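Working copy of 24th May. If you printed the January one, please recycle it, along with the rule about the rubber mat.

# Ulleo bench: cable and carton handling

House rules and notes for the two-arm recordings in the `belik` folder. Maintained by Stamatia Manolakis, who will read your pull request and then ask where you left the cable.

## What's in here

Teleoperated work with small cartons, charging cables and phones on a white table. Wrist cameras on the arms, one fixed camera on the bench. Each session gets a `notes.md`. An empty `notes.md` counts as no `notes.md`.

## Wrist views

The finger will block things. We keep those recordings. What we ask is that the operator doesn't crane the wrist around to get a prettier angle, which teaches the policy to crane.

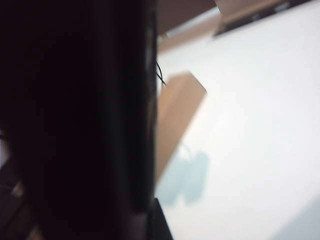 *Wrist camera, finger in the foreground, cardboard beyond it.*

- Exposure is locked before the session starts. White tabletops blow out; log it and carry on.
- Blur is a tag (`blur`), never grounds for deletion.
- Clean the lens with the cloth. Your sleeve is not the cloth.

## Bench rules

1. Both hands off the table before the arms are enabled. "Nearly off" has been tried.
2. Loose cable is part of the task and must be written down: which side of the carton it starts on, and whether it crosses the top.
3. Arms start above the work, one at a time. The second arm waits until the first has been called clear out loud.
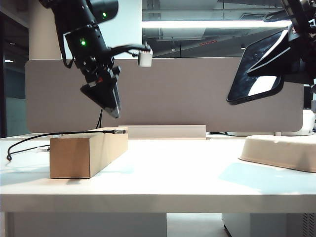 4. A green light means the light is green. Check the status page before you reach in.
5. Speed stays at 16 percent of maximum for new operators. After 100 logged episodes you may ask for more, and Stamatia may say no.

## Phones and connectors

Plugged-in phones get their own section after the Zurport runs, where we learned how much a connector dislikes being used as a handle. Grip the phone by its body or the plug by its housing. Leave slack on the table so the cable can bend before it pulls, and keep the arm's own cable loops out of the way of the phone's.

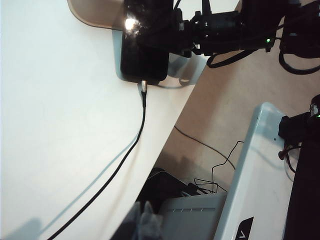
Cables on the floor are covered by the same rule as cables on the table, whatever your predecessor told you. Trace them before the session and tag the episode `snag` if one catches. Glare on a phone screen gets `glare`. Please stop inventing synonyms; we merged 9 of them last time.

## Known gaps

- Amin sessions have no fixed camera for episode 2.
- `snag` was applied generously before the January copy and stingily after it.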